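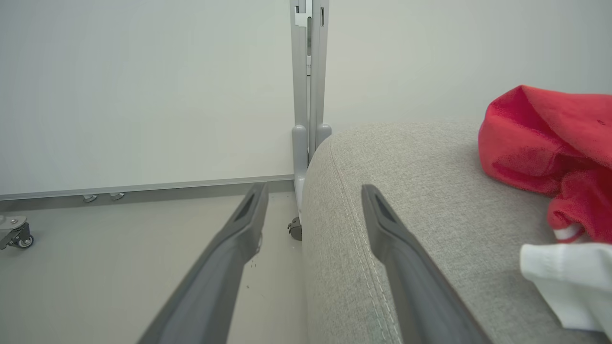

Section 4. Sorting at the point of pickup

Textile handling in a shared room begins before anything reaches the laundry area. The first decision is made where the item lies, and it concerns color group and fabric weight. A bright red cloth left bunched on a light gray upholstered seat, with a crumpled white cloth tucked against it, is an ordinary starting condition. The two belong to different color groups and are treated as two items even when they touch. A narrow white stripe along an edge does not move the red cloth into the white group: the group follows the dominant color.

Pickup procedure for seating:

Lift each item singly, from the highest fold.
Hold it clear of the seat and let it hang for a moment. Small objects caught in the folds drop out at this stage.
Check the seam line of the cushion, where socks and washcloths tend to lodge.
Do not brush lint from the seat with the cloth itself.

Terry and fleece are recorded as heavy fabrics in the Clasenholm scheme used in this course. Heavy fabrics go in first and light fabrics on top. Where the fabric type cannot be settled by eye, record it as heavy.

Section 5. The basket
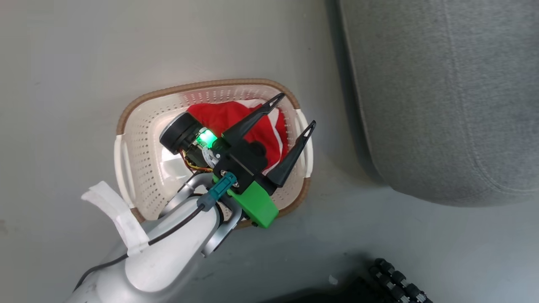 Basket choice depends on airflow, rim and handle. Closed-wall baskets hold moisture against the load and are not used in the practical. Perforated plastic is preferred, and the cream-white basket with rows of small holes through its walls meets the requirement. Its handles are on the two short sides, so the long axis stays parallel to the body when carried. The brown rim has a rope texture; with textured rims of any kind, run a hand along the opening before use and check for snags. The red cloth lies in the right half of the basket, a placement acceptable for a single item. From the second heavy item onward, distribute the load to both halves, or the basket will tilt when lifted.

Position. Set the basket on the floor within one step of the furniture being cleared. On smooth floors, move it by lifting. Pushing it with the foot marks the floor and is a deduction in the assessment.

Load limit for the exercise is 2,692 g, dry weight. A single hand towel in the Sterkstead set is entered at 700 g per square meter and a bath sheet at 800 g per square meter - these are fabric densities, and item weight must be calculated from the dimensions on the worksheet. Show the working.

Section 6. Floor check

The floor check closes the exercise. It covers the open floor, the area beside the seating and the low zone under frames and stands. Casters deserve a separate look, as thread winds onto the axle and later stops the wheel from turning. Inspect from a crouch, one side to the other, and then along any rail near floor level. 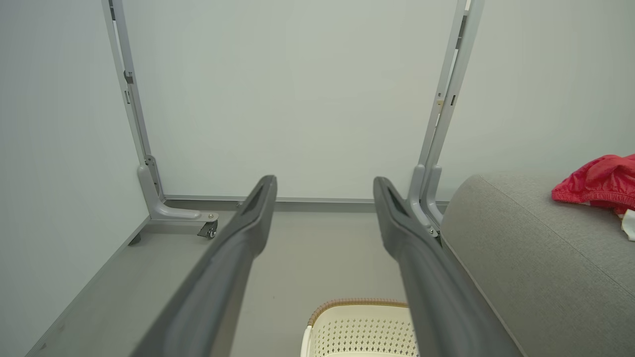

Fig. 6.1. Light gray metal frame against the wall, with low rail and small black caster at the left foot.

Record the result on line 5 of the worksheet as clear or not clear. If not clear, name the item and its color group, and return to Section 4.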